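Qui sommes-nous ?

L'école Coelho, c'est une petite école de langues installée à Pristmont, dans une ancienne filature de 1816 dont on a gardé les grandes fenêtres et l'escalier qui grince. On y apprend le portugais, l'italien, l'anglais et le français langue étrangère, du niveau grand débutant jusqu'à la conversation libre. Et on adore ça !

Nos groupes ne dépassent jamais neuf élèves. C'est un choix que nous avons fait dès l'ouverture et auquel nous tenons beaucoup : tout le monde parle, tout le monde se trompe, et les plus timides finissent souvent par être les plus bavards (nous avons des noms, mais nous les gardons pour nous).
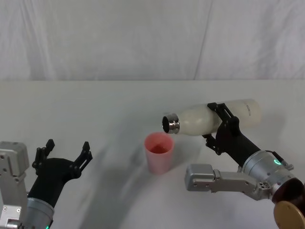 Les cours ont lieu en journée ou en soirée, à raison de 2 séances par semaine. Le samedi matin, place à l'atelier cuisine et vocabulaire, ouvert à tous les niveaux - on y a découvert que les recettes sont une merveilleuse façon de réviser l'impératif. La bibliothèque reste accessible toute la journée, avec ses romans, ses bandes dessinées et une belle collection de journaux étrangers.

Depuis la rentrée, nous avons aussi une antenne à Zudlow, à deux pas de la gare. Elle compte 5 salles claires et un coin lecture où les discussions débordent volontiers après l'heure. Les élèves des deux adresses se retrouvent chaque mois de novembre pour notre soirée théâtre, jouée entièrement en langue étrangère, accents compris.

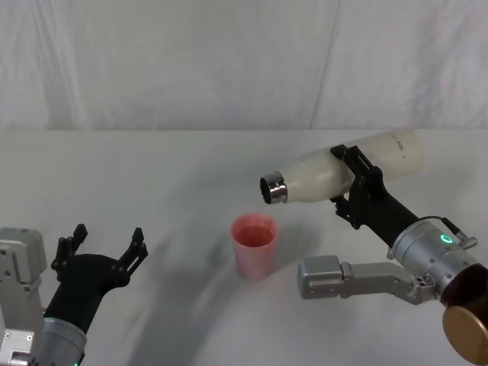 Nous organisons enfin des échanges avec l'école partenaire de Zarkville : une semaine en famille d'accueil, des cours le matin, des balades l'après-midi. Les inscriptions sont ouvertes toute l'année et le premier cours d'essai est gratuit. Passez nous voir à l'accueil, on vous fera visiter la maison avec grand plaisir !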